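Teleoperation bay, tray wiping station – pre-session safety check
Kundlow site, bay 2
Checked by: Elaine Guimarães
Session: Tuesday, morning

1. Emergency stop within reach of the operator
Pass. Pressed it, both arms stopped. The Harnero manual claims you can reset from the tablet as well. I tried it twice and walked over to the button.

2. Pads secure in both grippers
Pass with comment. I tugged each one by hand. The supplier says a pad is good for 2000 wipes, and I'd like to know who wiped what to get that number. Change them when the edges lift.

3. Speed limit set for hand guiding
Pass. Set to the low profile. Please stop calling this "safe mode" on the whiteboard. It's slow mode, and a slow arm can still pin a hand against a tray rim.

4. Trays and paper
Pass. Paper flat in the tray before the operator takes control. If a sheet catches and rides up, stop the demonstration and bin the recording. Last month's were kept "for variety", and I remain unconvinced that the Baek software learned anything from them except how to crumple paper. 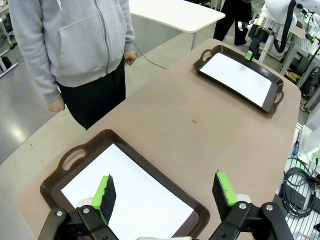 The same goes for demonstrations where someone reaches in to straighten a tray partway through. Hands off the table while either arm is live. I've been told people are careful. People were careful in January too, and we filled out the form anyway.

5. Cables clear of walkways and arm travel
Recheck. Anything crossing the floor gets a cover or gets moved. "We all know it's there" is not a control measure.

6. Second person present
Pass. Must be able to see both arms and get to the stop. Looking at a phone doesn't count.

7. Remote link delay test
Fail. Fesness logger shows 3960 samples and no summary, so I can't tell what the worst delay was. The vendor's word for it is "negligible" – I'd like that in milliseconds. Hand guiding only until I get it.

8. Logbook signed
Not done at time of check. Signed after I asked.

Outcome: hand guiding may go ahead. Remote control on hold pending item 7. Item 5 to be rechecked before the afternoon start.

E.G.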